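Prep arms at Pitstead, what happens to our hours?

hobnob_15
Been told the canteen gets the Etska hands after February. Anyone on earlies heard more? They say no job losses but my rota's already gone from five mornings to three.

dommontlass
We've had them at Dommont a while. 408 covers on a busy day and I'm not chopping for any of it. Wrists are better. Miss the chat tho, you end up minding a screen
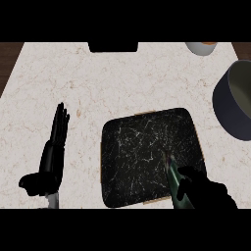 Pitstead Site Catering – Prep & Servery Team

matar_nights
That's the sim they train on. Black hands, something long and green in the right one, cucumber maybe, on a dark board. Marble worktop, lovely, ours is dented steel. Let's see it do a crate of muddy leeks at 6am

dommontlass
Leeks were fine for us. Onions not, skins everywhere

hobnob_15
Right but who cleans up the skins. Us. And thats not in anyone's job description

kettle481
Disagree with the moaning a bit. I did 15 years of peeling and would of handed it over tomorrow. Ask for the servery training now, before they fill it

matar_nights
Fine if you want servery. Some of us took prep so we didnt have to talk to people

hobnob_15
Same. Will ask about the three mornings at the meeting and post back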